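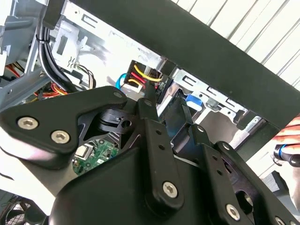

Ballarat, March 8, 2025

Hennessy St share house, PC cutting out again

ovine_ovine
Third time this arvo. Desktop just dies when the heater and kettle are both on. Breaker's fine. Landlord reckons its my computer. Old Zellow tower, 8 years old, never missed a beat at my last place

flatbattery
Landlord always reckons that. Put it on a different circuit and see

mulga30
Nah could be the power supply. They get tired and drop out on any little dip. Swap it before you start a war with the agent

ovine_ovine
a new one's 200 bucks. rent went up 30 a week in July so no thanks

flatbattery
Don't spend a cent. Lights dimming when the kettle goes on? Then it's the wiring, his problem. Put it in writing

mulga30
disagree, every old house dims a bit. Borrow a supply off a mate first

ovine_ovine
lights do dim yeah. Kitchen and my room definately on the same circuit. Emailing the agent tonight, will try the hallway plug tomorow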